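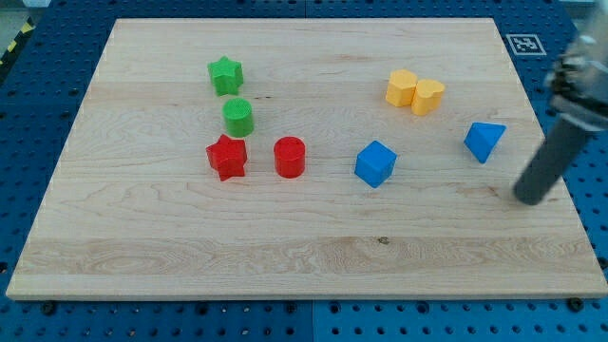 Sorting board with the arm's finger just above it, blocks by colour

Has anyone had a robot arm join a small packing room?
posted by Trinity Esposito

We make wooden shape puzzles at Flilton and there are 5 of us on the packing benches. We're trying out an arm for sorting the stars, hearts and cylinders, and I'm dead excited! I've been asked to look after it from April. I've packed by hand for years and never programmed a thing. What will my day look like? And will the others hate me?

Ailsa MacAulay
Oh, you'll love it! We had ours put in at Cinora two years ago and I went from packer to arm minder, same as you. The first 3 weeks were slow, lots of stopping and starting, and I kept a notebook of every piece it fumbled. Now I spend 90 minutes each morning setting it up and checking the first trays, then I'm back on the bench with everyone else. My wrists are so much better (no more sorting all afternoon!). As for the others, let them all have a go at the controls early on. Two of ours were wary until they'd driven it themselves. Do ask about pay before April though, I left it too late. It's a different job and it should be graded as one.

Plekudent
we got one at Paiva, its good. hearts were a pain for us, they kept ending up touching and it went for both. leave more space between pieces. no idea about the pay thing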